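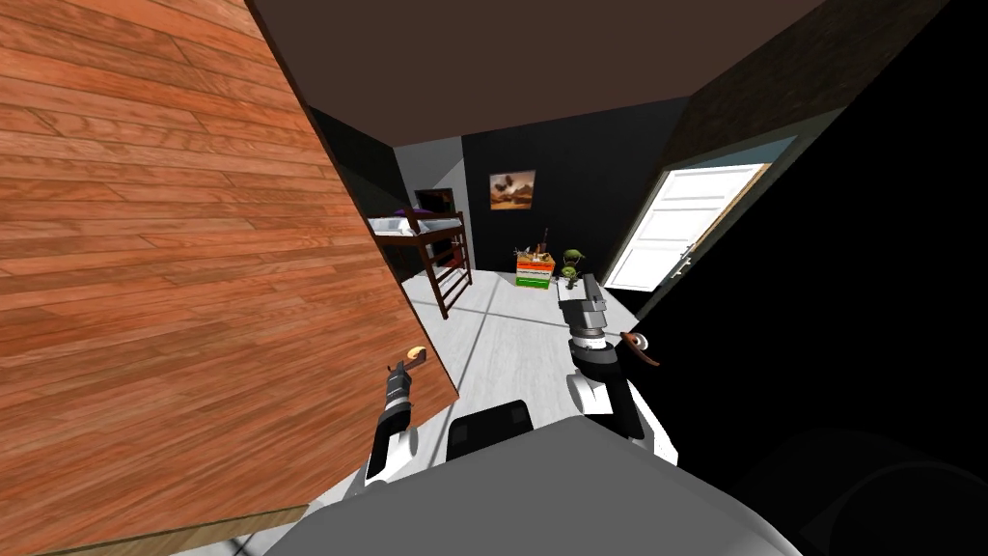 Sirketti Ladon evidence cabinet, seven-door model: review after four months

Posted Monday, June 24, 2019

The Ladon is a pass-through locker for temporary evidence storage. An officer deposits a sealed item from the corridor side, pushes the door shut, and the item can then only be removed from the property room side. Sirketti sells it in several sizes. We tested the version with 7 doors, which suits a small station or a campus force with one property officer on days.

Ours went into the wall in February. The opening has to be square, and the fitting instructions assume a stud wall. Ours is blockwork, and the fixing kit supplied was the wrong one. Sirketti sent the right bolts in two days without charge. Allow a full day for fitting and a second visit if the corridor floor is out of level. The doors will bind otherwise.

Locks

Each door has a slam latch on the corridor side and a keyed lock at the rear. Once latched, a door cannot be reopened from the corridor. This is the whole point of the product and it works. We tried a putty knife, a strip of banding and a good deal of pulling on the handle, and got nowhere with any of them. The latch does need a firm push. Two officers left doors resting on the latch in the first week, and the cabinet gives no warning when this happens. The older Heydari unit we used before has a small red flag that drops when the bolt is home. Sirketti should copy it.

The rear lock is a standard cam with a restricted key. Two keys are supplied. Replacements need a signed letter from the account holder and take 19 days, so order a third at the outset.

Compartments

Five of the doors are small and will take a bagged handgun, a phone, drugs packets or folded clothing in a paper bag. One is medium. The tall one at the left takes a long gun, provided the box is not oversized. Ours would not accept the longest flat cartons we stock, and we now keep a shorter size in the packing area.

The interior is powder-coated steel with welded seams. There are no ledges where residue can collect, and it wipes down with ordinary disinfectant. Drying wet or bloodstained clothing is a separate job and this cabinet should not be used for it. The vents are too small.

Audit log

The optional log module records each door closing and each rear opening with a time and a user code. It holds 800 entries and then overwrites the oldest. A busy station will fill that quickly. Export is by USB stick only, as a plain text file, and the dates come out month first with no setting to change them. Our records system is Lastport, which rejected the file until we reordered the columns by hand. The module's clock also drifted by more than 50 seconds over the test, a small error, but one a defence solicitor may ask about. We now check it weekly and write the correction in the property book.

Verdict

Buy the cabinet, skip the log module and keep a paper sheet by the doors until the export is sorted out. The steelwork and latches are better than the Heydari's, and the rear doors are quieter.

Missing: door-closed indicator, third key, choice of date format.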